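Home | Talks | Articles | Reading list | Contact

Singing at the Tultport Workers' Hall: notes for the August talk

Ragnheiður Bech

Print this page | E-mail this page
Shares: 74

These are the notes I spoke from. I have filled in a few places where I only had a word or two on the card.

Opening. Thank Mariama Alhassan for the invitation and for the room. Say at the start that the talk is on one songbook and the hall where it was used, and that I will not try to cover labor song in general. People who came for the banners should stay for questions, where Védís Þórarinsdóttir can say more than I can.

The book. Printed in Tultport in 1910 by the Stougaard press, paper covers, small enough for a coat pocket. It has 84 songs and no music. Each song has a line under the title telling you which tune to use, and more than half of those tunes are hymns. Read out the heading of number 12, then hum the tune if the room is friendly.

Who bought it. The hall minutes record an order of 100 copies for the Kendby branch, to be paid for after the harvest. The bill was still open the next spring. I have not found out how many were printed in all, and I would be glad to hear from anyone who has.

The hymn tunes. The older view is that the movement took church tunes because it wanted to mock the church. I think this is too simple. Some of the words do make fun of the pastor (number 31, number 40), but most of them don't mention him. The members had grown up with these tunes and could sing them without a book. A committee that wanted two hundred people to sing together on a Sunday afternoon did not have many other tunes to pick from.

Pause. Ask whether anyone in the room had a grandparent who sang from a book like it. Keep this short.

The editor. The title page gives no name. Kaj Kragh has argued that the editor was a schoolteacher at Jenden, going by the spelling and the fondness for weather. The dawn is in there, of course -- every book of this sort has the dawn -- but also fog, thaw, hail, and one very long song on the spring flood. I find the case for the teacher fairly good. The weak point is that the Jenden school log puts him in bed with pneumonia for most of the winter when the proofs must have been read.

What changed between editions. There was a second printing after the war. The flood song is gone. Four new songs came in, all marching songs, and two of them name a leader. The first edition names no living person. I take this as a sign of a movement that had begun to win seats and had people to thank, though I would not hang too much on four songs.

Comparing the texts. I typed both editions in full, line by line, and ran them side by side. This took most of a winter. It found 19 small changes of wording that I had missed when reading, nearly all of them "brother" turned into "comrade." Leave this slide up while I explain the columns on the handout.

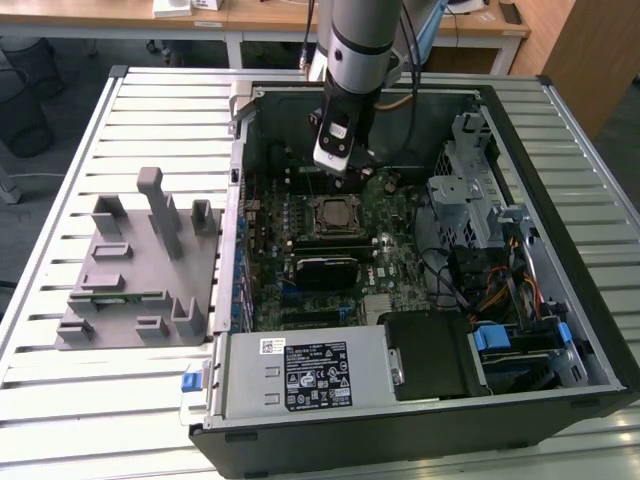

Slide 6. Inside a desktop computer.

The handout. Left column is the first edition, right column the second. A star marks a line where the change breaks the meter. "Comrade" often breaks it, and the editor of the second edition did nothing to fix the rest of the line. Singers must have squeezed it in. Try one aloud.

The hall itself. Brick, one large room with a stage, and a kitchen behind. The minutes spend more time on the stove than on politics. There is a good quarrel over whether the choir could rehearse on the evening kept for the reading circle. The reading circle lost, and moved into the kitchen. If time is short, drop the stove and keep the quarrel.

The choir. Mixed from the start, which was not the case at Kendby. Ragnheiður Vídalín has gone through the membership lists and thinks that many of the women came from the net lofts. Their names turn up in the choir book years before they turn up on the voting roll. Give her full credit here and point to her article in the reading list.

Objections I expect. First, that a printed book tells us what was for sale and not what was sung. True. I have the choir book for some years and two letters, and beyond that I am guessing. Second, that the hymn question should be set beside the revival meetings in the same town. Also true, and I have not done it yet.

Close. Number 84, first and last verse only. The tune is the evening hymn on the back of the handout. Then questions, and the hall has to be cleared by nine.

Comments (3) | Print | E-mail
Previous talk | Next talk | Back to Talks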